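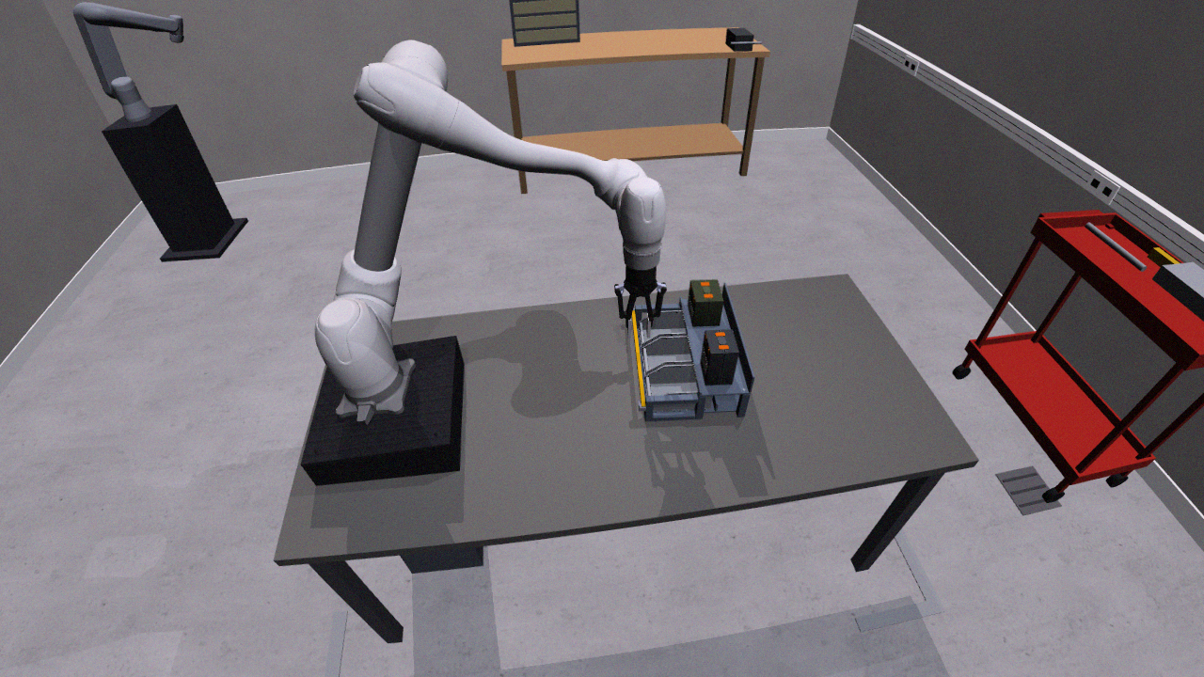
Visit report: simulation group, Plesis laboratory, Flavudby

Visit date: 06/03/2018
Report by: Sum-yee Huang

1. Purpose

We went to see how the group at Plesis tests its grasping policies before they reach hardware. The work is done in a rendered room with a white arm on a black base block, a table and a tray with divided compartments. Two of the compartments hold dark boxes with orange labels, and the hosts treat these as the standard objects.

2. The method

The method is called Tu. A policy is trained on one fixed layout and then tested on layouts in which the tray, the lighting and the camera position have been shifted by small amounts. The shifts are drawn in advance and stored, so every policy meets the same set. There are 127 stored layouts at present. A separate program, Aka, replays them and writes one line of results per trial.

What interested me most was the treatment of the background. Shelving, a cart and a boom arm on a pedestal stand well away from the table and play no part in the task. An earlier version of the room had bare walls. Policies trained there did well in it and badly in anything fuller, and the group now keeps the furniture in for all training runs.

3. Camera views

Each trial is recorded from a fixed room view and from a view close to the gripper. The second is much harder to read. The fingers take up a large part of it, the horizon tilts with the wrist, and a rack can fill most of what remains.

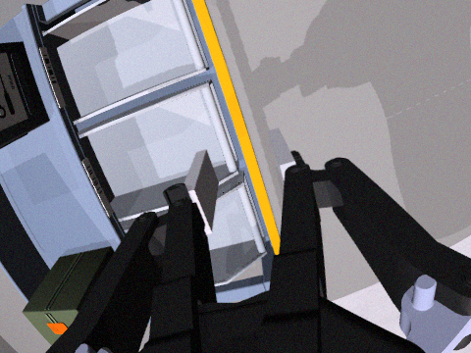 The group tried training on the close view alone. Grasp success on the unshifted layout reached 99 per cent, but it fell by over 20 points once the lighting was changed. Shadows on the wall were the main suspect. With both views supplied the fall was 3 points. I asked whether the fixed view alone would do as well and was told that this run had not been finished. It is planned for April.

4. Points raised

Contact is the weak part. Finger friction is a single value for all surfaces, and a box that slips on a real bench may not slip in the simulator. The hosts accept this and report simulated scores only as a ranking between policies — they make no claim about absolute success on hardware.

Translucent panels are also slow to render. They can be switched off, but the stored results are then no longer comparable, and Aka does not yet record the setting.

5. Follow-up

Plesis will send the list of stored layouts and the log format. We should rerun one of our own policies on the same set, with both views, and ask for the fixed-view result when it is ready.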